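4.2 Where small things are kept

We had expected, going into the visits in Ustdale, that people would want to talk about their closets and their attics, and a good many of them did. What took us by surprise, and what we came to look forward to, was how long they could talk about a dish or a tray. Of the 40 households that let us in, 12 brought up such a container before we had reached that part of the interview, and several got up from the kitchen table to fetch it for us. Birdie Zamora, who carried out most of the Stemholm visits, wrote in her notes that she learned to leave an extra half hour for this.

The containers themselves were seldom bought for the purpose. They were saucers that had lost their cups, cookie tin lids, baking pans too scratched for baking. Many had been made more personal over the years with a scrap of wrapping paper, a postcard or a child's artwork laid in the bottom (Figure 3), and it was often this lining that people spoke of most fondly. One grandmother told us she could replace every earring in hers by Tuesday, but would be sorry to lose the paper underneath. 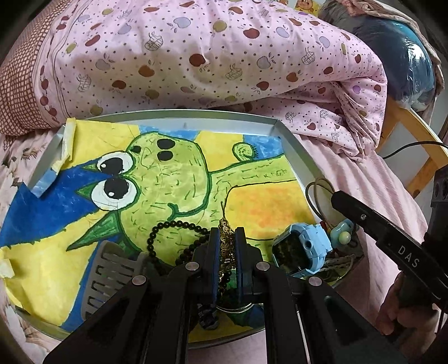

Figure 3. Metal tray with small accessories, lined with a hand-colored drawing of a green cartoon creature.

This fits nicely with what Ye-ji Ma found in her earlier interviews in Kalbridge, where keepsakes that stayed in daily use were remembered in far more detail than those that had been carefully boxed away. We would add one small point to her account. In our households the drawing or card had usually stopped being looked at on purpose. People met it a little at a time, as they reached for a hair clip or put down a ring at night, and when we asked who had made it they needed a moment, and then the whole story came out, with the teacher's name and the weather that day. We return to these slow recollections in Section 5, where we compare them with the answers people gave about framed pictures.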